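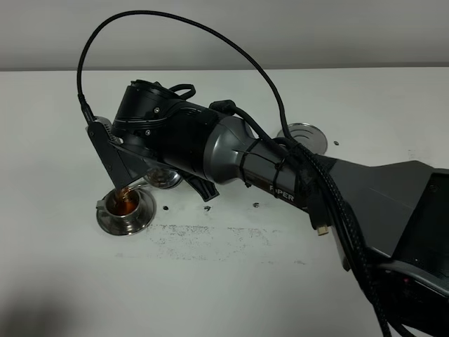

My sister-in-law swears the expensive stuff tastes better because it was picked before the rains, a reader wrote after the last newsletter, so are you telling me she has been fooled for 13 years?

I don't know your sister-in-law. She may have a better tongue than I do. But I have been reading tea labels for a long time, and "picked before the rains" is one of those phrases I would like to see somebody back up. Which rains? Where? Most tea-growing countries have more than one wet season, and the one on the label is never named.

The tin that started all of this is the Homora Reserve Black, which a lot of you have asked about. It sells for $75 at Busel, the shop by the old bus station, and you get less tea than you would think from the size of the tin (there is a false bottom made of card, and under the card there is air). The leaflet inside says the leaves come from a single garden called Pillai, that the garden is high up, and that the tea is "rested" before packing. I asked Busel what resting means. They said it lets the flavor settle. I asked how long it rests. They said they would find out, and that was in February.

Now, black tea does keep well. Stored dry and sealed, away from light and away from the spice drawer, a decent black tea will be fine for a year or two and nobody will hurt themselves drinking it after that. It goes dull. So when a seller tells me a tea has been resting, I have to wonder if it was resting in a warehouse waiting for somebody to order it. Maybe it wasn't. A packing date would settle the matter, and there isn't one on the tin, only a "best by" date, which can be set wherever the packer likes.

The single garden claim bothers me less, though I wouldn't pay extra for it blind. Blending has a bad name it doesn't deserve. A blender can fix a thin year by adding something stronger from somewhere else, and your cup tastes the way it did last time. One garden on its own has good years and poor ones, and the price on the tin doesn't come down for the poor ones. If a shop can tell you the season and the grade, and lets you smell the leaf before you buy, then the garden name means something. If all they have is the name, you are paying for a name.

Then there is altitude. Higher gardens are cooler, the bushes grow more slowly, and plenty of people like the result. Fine. But "high-grown" on a label is used pretty freely, and the Homora leaflet gives no height at all. It has a drawing of a mountain.

Several of you brought up the water temperature card that comes with the tin. It asks for 168 degrees Fahrenheit, for a black tea. I tried it, since I had already spent the money, and I got a pale, sweetish cup with very little in it. With water just off the boil it was a perfectly good strong tea, a bit malty, nice with milk. I suspect the card was written for a green tea and got copied over. Busel thinks the lower number "protects the delicate notes." I could not find the delicate notes at either temperature, and I drank it for most of two weeks.

I also don't believe in rinsing black tea, squeezing the pot three times, or warming the spoon. Warming the pot I do believe in, a little, if your kitchen is cold. Timing matters more than any of it. Three to five minutes, taste it, take the leaves out when you like it. If you forget and it goes bitter, no amount of altitude will save it.

People also ask if they should buy at the Skusia fair, where the same tea turns up cheaper. Maybe. I went last year and saw Homora tins on two tables, both with the gold band, one with the band slightly crooked. I have no proof of anything and I'm not going to make an accusation in a newsletter. I will say that loose tea in an open tray, outdoors, next to a man frying onions, is going to taste of onions by lunchtime. Buy early in the day if you must, and buy sealed.

What do I drink at home? A plain breakfast blend from the supermarket, 300 grams in a paper bag that I tip into an old cookie tin. It costs almost nothing per cup. I have served it to guests who praised the Homora, and a couple of them asked where I bought it. Two polite guests don't prove much, I realize, and the same goes for my own opinion of my own tea.

So to the reader with the sister-in-law: try it without telling her. Two pots, same water, same time, same cups, and have somebody else pour so you can't give it away with your face. Do it on a few different days, as a single lucky guess tells you very little. If she picks the expensive one every time, write back and I will print it, with an apology to her.

Busel has told me the tin is being redesigned and that a packing date is "being looked at." I've asked for that in writing.

Posted 6/30/23 in Kitchen Letters. Replies go to the usual address, and please say if you don't want yours printed.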